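Colis: picking clothes up off the furniture

README, last touched 7/16/20
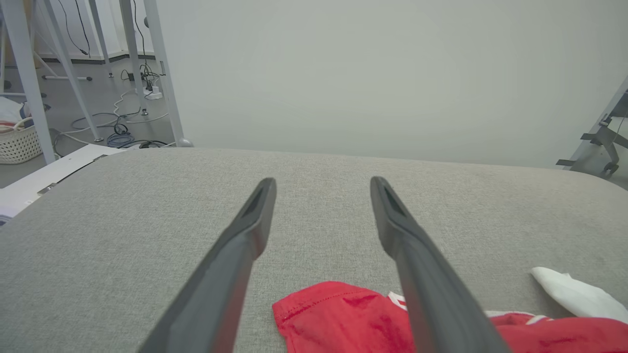
Ermira Zupan wrote to me that a sock on a sofa isn't laundry until somebody decides it is, and she'd like to know who decided. Fair question, and I did! Well, me and a spreadsheet. If a piece of clothing or a small cloth is sitting on something meant for sitting, it goes in Colis. If it's on the floor it goes in the other folder, which I haven't cleaned up yet, so please don't ask me for it until later in July.

What's in here

Colis is 2743 short clips of soft stuff being tidied off of seats: shirts, shorts, socks, washcloths, the odd pillowcase. Almost all of it is bunched up, because that's how clothes land when you take them off and keep walking (I fold nothing at home, so I felt pretty qualified to set this up). I split it into two parts. "Single" has one item on the seat and "pile" has two or more, touching or close to it. There are 1001 clips in single and the rest are in pile.

The seats are whatever we could get. Sofas, a bench, ottomans, one armchair that Panagiotis Dimitrov wanted back halfway through. I went heavy on plain upholstery at first and then regretted it a little, so the later sessions have more patterned fabric and a couple of throws.

How the items got there

We dropped them. I tried arranging things by hand the first afternoon and every heap came out looking like a store display, so from then on the rule was to hold it at waist height, let go, don't fix it. If it slid onto the floor we picked it up and dropped it again. Nothing was ironed for the occasion, and the lint is all original.

Each clip is done when the seat is clear or when time runs out. I kept the ones where time ran out. Look at the "cleared" column, it's just yes or no.

Labels

The item names are deliberately dull. I started out with things like "gym shorts" and "soccer shirt" and spent a whole evening arguing with myself over a bundle of fabric that could've been either one. Now the list is nine words long: top, bottoms, sock, underwear, towel, cloth, bedding, hat, other. If I couldn't tell a top from bottoms I wrote "other" and moved on with my life. Small towels and thick socks get mixed up a lot when they're scrunched, so if your numbers look weird there, check mine before you blame yours.

Color is one word, the main one. Stripes and trim don't get recorded, and yes, I know, Ayman Najjar has already told me that a red shirt with white trim and a plain red shirt are different shirts. He's right! It'd take me forever to go back though, so if you want to do it, the file is colors.csv and I'll merge whatever you send.

Things that bug me

- More than 423 clips have the same gray seat in them. Watch out for that if you split at random. Use the seat column instead.
- Whites on pale fabric were hard to label and I was tired by then.
- The Grudlow sessions have no bedding at all. I forgot the bag.
- A few seats have marks and fading. I left them that way, people's couches have marks.
- "Pile" doesn't say what's on top of what. I'd like it to someday.

Folders

clips/ has the clips, in two folders, single and pile
items.csv is one row per item, with name and color
seats.csv is one row per seat, with fabric, pattern, and the place it was in (Grudlow or Bronside)
notes.txt is me complaining, mostly, but the redo list is in there too

Using it

Go ahead, for pretty much anything, just mention Colis and tell me if you find a label that's plain wrong. Spyros Hodžić found a hat that was marked as a sock, and I've fixed that one. Send the clip number and what you think it should say. I usually get to these on the weekend.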